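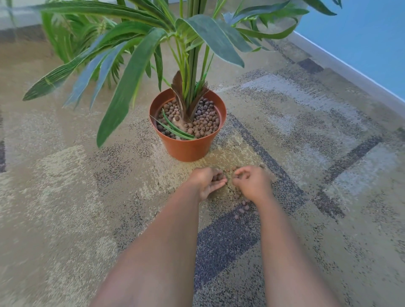 Is the Stostus handheld vacuum good enough to replace a full-size vacuum in a small apartment?

It depends on your floors. On hard floors I could live with it as my only vacuum. On carpet it picks up what you can see and leaves a fair amount of what you can't, so I still bring out the upright every second weekend.

I bought the Stostus in October with my own money, after my old handheld stopped holding a charge. I live in a one-bedroom apartment with carpet in the living room and bedroom, tile in the kitchen and bath, and a short stretch of vinyl by the front door. No pets. I do have plants, and I bake, so most of what I clean up is potting material, flour, crumbs and hair.

What comes with it

The box holds the vacuum, a wall bracket with two screws, a charging cord, a crevice tool, a brush tool and a small powered head for carpet and upholstery. There is one filter, already installed. I would have liked a spare. The manual is a folded sheet with drawings and very little text, and the drawing for the bracket is wrong. It shows the cord going in from the left and on mine it goes in from the right.

The bracket needs to be near an outlet, which the box doesn't mention. I ended up putting mine inside the hall closet with the cord running under the door. You can also charge it lying on its side on a shelf, and if I were renting somewhere that didn't allow screws I would do that.

Suction

There are two settings. The low one is fine for dust, hair and dry crumbs on a hard floor. The high one is what I use for everything else, and it drains the battery fast. On high it will lift rice, dry beans and coarse salt off tile with no trouble. Fine flour is harder. The first pass takes most of it and leaves a film, and you need the brush tool and a slow second pass to get the rest.

On carpet the powered head makes all the difference. Without it, sand and soil just move around in the pile. With it, you get a clean-looking strip the width of your hand. It's slow work over a whole room, but for one patch it is quicker than getting out the upright.

Large, light pieces are the weak spot. The intake narrows just behind the nozzle, and anything round and close to the width of that narrow part will sit there and rattle. Clay pebbles are the worst of the things I tried. The small ones go through. The big ones block it, and then you have to switch off, take the nozzle off and tip them out. After the second time I quit trying. Pick up the big ones by hand and let the vacuum have the dust and the broken bits. The same goes for cereal, bottle caps and dry dog food, according to my neighbor Emil Auer, who has the same model and two dogs.

Battery

I get a full cleanup of the kitchen and bath on one charge if I stay on low. On high I get the kitchen and not much more. The light on the handle goes from green to red with no step in between, and once it is red you have very little time left. Charging takes most of an evening. You can't use it while it's plugged in, which annoyed me more than I expected, because my old one could do that.

The battery is built in. The maker says it is good for 300 charges before you notice a drop. I use mine nearly every day, so I may see that number before the year is out. When it goes, you mail the whole vacuum in or buy a new one. I'm taking a point off for that.
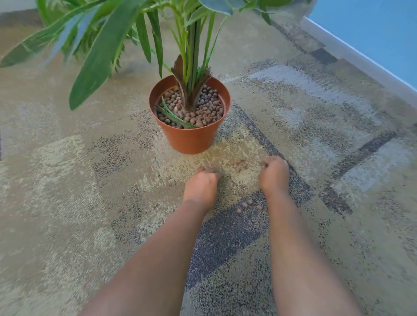
Emptying and cleaning

The dust cup is small. For everyday crumbs I empty it every few days, but with soil or potting mix it fills in one go. There is a line on the side that says where to stop, and you should pay attention to it. Past that line the dust packs against the filter and the suction drops to almost nothing. I thought the motor had failed the first time. It was just full.

To empty it you press a button and the bottom swings open. It works well over a trash can and badly over a bag. Hair wraps around the post in the middle and has to be pulled off with your fingers. The cup can be rinsed in the sink. The filter can be rinsed too, but then it has to dry all the way through, and mine took a full day on the windowsill. If you only have the one filter, that's a day without a vacuum. I ordered a second one in the first week.

The powered head opens with a coin so you can get at the roller. I have done this once. There was a good deal of hair and thread wound up at both ends, and I cut it away with nail scissors. It went back together without a fight.

Noise and weight

It's loud. The low setting is about like a hair dryer, and the high setting is sharper, with a whine to it. I don't use it after nine at night. The weight is all at the motor end, just in front of your hand, so your wrist gets tired if you hold it up to do shelves or curtain rods. Used low, on the floor or the sofa, it feels fine.

The handle is smooth plastic with no rubber on it. With wet hands it slips a little. I also wish the power switch were a trigger on some days and not on others. As it is, you slide it forward and it stays on, which is good for long jobs and a nuisance for short ones.

How it compares

Before this I had a Golel, the older one with the flip-out nozzle. The Golel was lighter and quieter and could run while plugged in, but it had no powered head and was close to useless on carpet. If all your floors are hard, I would look for a Golel and save the money.

My friend Gion Wieser has the Onishi, and I borrowed it for two weeks to compare. The Onishi has a wider intake, and it took things the Stostus choked on, clay pebbles included, up to a point. It also has a cup nearly twice the size. Against that, it is heavy, it costs a lot more, and the cup lid is stiff enough that I got flour down my shirt more than once. Gion likes it. I gave it back without much regret.

Customer service

I wrote to them once about the bracket drawing and once about where to buy filters. The first message got no reply. The second got an answer the next morning with a link that worked. The warranty covers the motor for two years and leaves out the battery, the filter and the roller. Read that part before you throw away the box, as they want a picture of the label on the side if you make a claim.

Who should buy it

Get it if you have a mix of carpet and hard floor and want something you can grab for one spot. The car is another good use. The crevice tool reaches down beside the seats, and the powered head did a decent job on the floor mats, although I ran out of battery before the trunk.

Skip it if you have big dogs, a lot of long hair in the house, or more than a couple of rooms to do at a time. Skip it too if you want something you can keep for ten years. With a sealed battery I don't think that will happen.

Good: strong on the high setting, powered head included, easy to rinse, roller comes out with a coin.

Not so good: small cup, narrow intake, sealed battery, only one filter, loud.

I'd give it three and a half out of five. It would be four with a battery you could change yourself. I'll update this if the suction drops or the roller wears out. Someone asked me whether the brush tool scratches wood furniture. I have used it on a painted bookcase and a pine table and saw no marks on either, but I haven't tried it on anything with a high shine.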